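Home | Manuals | Okora Table Kits | Parts | Contact

Filed under: Set-up guides, Tabletop games

4. Laying out the board and pieces

Clear a level surface at least 60 cm deep before starting. The Okora board is supplied flat and must stay flat during play. Do not place it over a tablecloth.

4.1 Set the white board at the front edge of the table.

4.2 Lay the long red piece across the board from left to right. The curved end goes to the left and the looped handle to the right.

4.3 Stand the patterned tile upright in front of the middle of the red piece, with the red disc facing the front of the table. 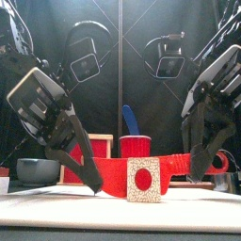

Fig. 9. Red piece and patterned tile on the board.

4.4 Check that the opening in the looped handle is clear. If the tile leans, lower it to the board and set it up again.

Note — The lines on the tile are part of the printed design. They do not show a direction of play, and the tile may be turned upside down without affecting the layout.

Caution — Do not lift the red piece by one end while the tile is standing. Remove the tile first.

4.5 To move the red piece, hold it near the handle and steady the curved end. Slide it in short movements, then return the tile to its position.

4.6 Store the tile flat in its sleeve. Keep the red piece away from heaters and out of direct sun.

Replacement tiles are listed under part number 166 in the Parts section.

Text revised January 10, 2023, by Naima Radwan.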